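Clovstead Community Help > Home Workshop > Electrical and Controls

Putting a stop button back in its box – which bit goes in first?

Posted by Mared Bellis

I took apart the control box on my late uncle's bench saw to clean it and now I can't work out the order it goes back together. It's a small square box with one round hole in the lid. I have the red mushroom button, the black body behind it, a plastic ring nut and a little block with metal contacts on it. The saw is unplugged and will stay that way until this is sorted.

I tried pushing the whole thing up through the hole from inside and the red head won't go through. If I drop it in from the top, the body catches on something. Do I need a bigger hole? The label on the saw says Rudero but I can't find a manual anywhere.

3 replies

Osian Harries

Don't drill anything. The head goes on the outside and everything else goes on the inside, so it has to come apart first.

Take the contact block off the back of the button. There is usually a small lever or a tab you lift with a flat screwdriver. Then unscrew the ring nut. Now the neck of the button will drop through the hole from the top. There is often a little notch on the edge of the hole and a matching rib on the neck, and if those two aren't lined up it will sit crooked and feel as if it's catching. I would bet that's your problem.

Put the ring nut on from underneath, hand tight plus a bit more. Don't lean on it, they're plastic. Clip the contact block back on last. Before you wire it, put a meter across the contacts. On a normally closed block you should get a beep with the button out and nothing with it pushed in. If it's the other way around, you have the wrong block on it and the saw won't stop when you hit the button.

Keep the small parts in a tray while you work. I lost a contact block down the back of a bench once and it took me until December to find it. 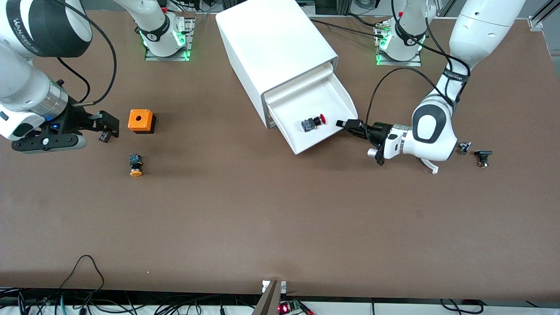

Orange-topped box with the single hole, stop button lying in the tray.

The button with the round yellow-orange cap near the box is a plain pushbutton. Don't mix the two up. A stop button should latch when you press it, and you twist or pull to let it out again. An ordinary pushbutton often springs straight back.

Prys Parri

just buy a new one, they're like 15 bucks with the box included

Ffion Kemeys

Osian has it right. I'd add that you should look at the wires before you reuse them. If the ends are dark or the strands are broken, trim them back and strip fresh. Tug each one after you tighten the screw.

Also measure the hole before you order any spare. They come in more than one size, and mine was 8 millimeters too small for the button I bought. If you're not sure which wire went where, get an electrician to look at it.

Mared Bellis

It was the notch. Lined it up and it dropped in. I still need to borrow a meter.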